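From: Bhavana Kamath
To: verik-cell list
Date: 30/04/2025
Subject: Re: [verik-cell] left arm drifting again?

Pascual Sepúlveda wrote:
> Did you ever get to the bottom of the left arm going off on
> its taught points? Ours at Jurkavari is doing the same thing
> and I'd like to copy your homework before I start pulling
> covers off. Also, did you keep the yellow trays?

Hi Pascual, hi all,

Yes and yes! It was two things at once, so I spent a whole afternoon fixing the wrong one. Miłosz had swapped the gripper on the left arm and put the mounting screws back in finger tight (he has bought cookies, we're friends again), and on top of that the tool offset in the controller was still the old one. It said 168 mm and the new gripper measures 174. So every point I re-taught looked fine straight on and went bad as soon as the wrist tilted.

The yellow trays stayed. The little cartons stand up in the middle one, and the deeper bin with the handle hole is over on the right arm's side. I park the left gripper open over the front of the big cream tray and do my checks from there, with that tray empty so there's nothing to knock into.
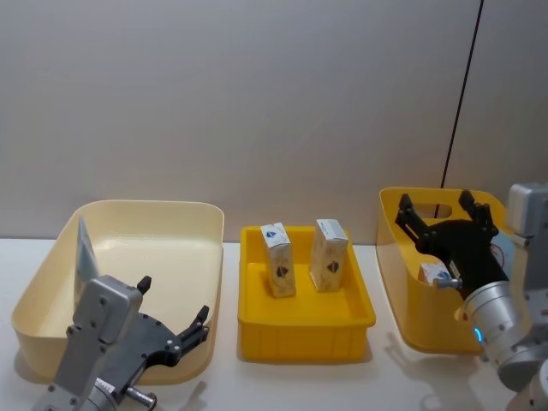 What I'd do on yours, in this order

1. Power down and go over the gripper screws with a proper driver. All of them, even the annoying one underneath.

2. Measure flange to fingertip yourself. Don't trust the sheet, ours was for the short fingers.

3. Type in the new offset, save it, restart, and look that it's still there. Ours forgot it once and I have no idea why. If anyone knows, please shout.

4. Then re-teach, slowest speed, five points per tray. Corners and center is plenty.

5. Check the wiring by the right gripper while you're in there. Barbara wants ours tied back a bit more and she's probably right, I just haven't found a spot for the clip that doesn't pull when the wrist rolls.

I'm going to re-measure in June when the Mazurek fingers come in. Jadwiga has the offset spreadsheet if you want a copy, just ask her for the one with the green tab, the other one is ancient.

Bhavana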